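Limescale, a kettle, and a bottle of citric acid

Print this post | E-mail this post

The water at the new apartment is hard. The test strip I used in February came up in the darkest band, and the kettle had a gray crust on the heating plate after 3 weeks.
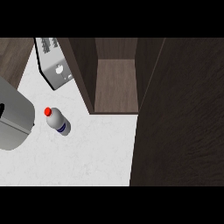 Limescale is mostly calcium carbonate. It comes out of solution when the water is heated, so the kettle gets it first and the cold tap hardly at all. An acid dissolves it and gives off carbon dioxide, so you see fizzing. Vinegar works but the smell stays in the plastic lid. Citric acid has no smell and costs less per batch if you buy the powder.

My procedure:

Fill the kettle with 600 ml of water. Bring it to a boil, switch it off and wait until it drops to 90 C. Add 2 level tablespoons of powder slowly. Leave it for half an hour. Pour out, rinse, boil once with plain water and discard.

Do not boil the solution itself. Hot, concentrated citric acid can leave calcium citrate behind, a white film that is harder to shift than the original scale. I did this on the first attempt and had to repeat the whole job with a cooler, weaker mix.

Marjorie Lockwood wrote to ask if the same treatment is safe for an aluminum moka pot. I would not do it. Acid attacks bare aluminum, and the pot needs only a rinse and a dry cloth.

Ximena Sosa uses a filter jug from Starnthorpe and descales far less often than I do. I have not tested one. The cartridge price put me off.

Next post: the shower head, which has a rubber gasket I still need to identify.

Print this post | E-mail this post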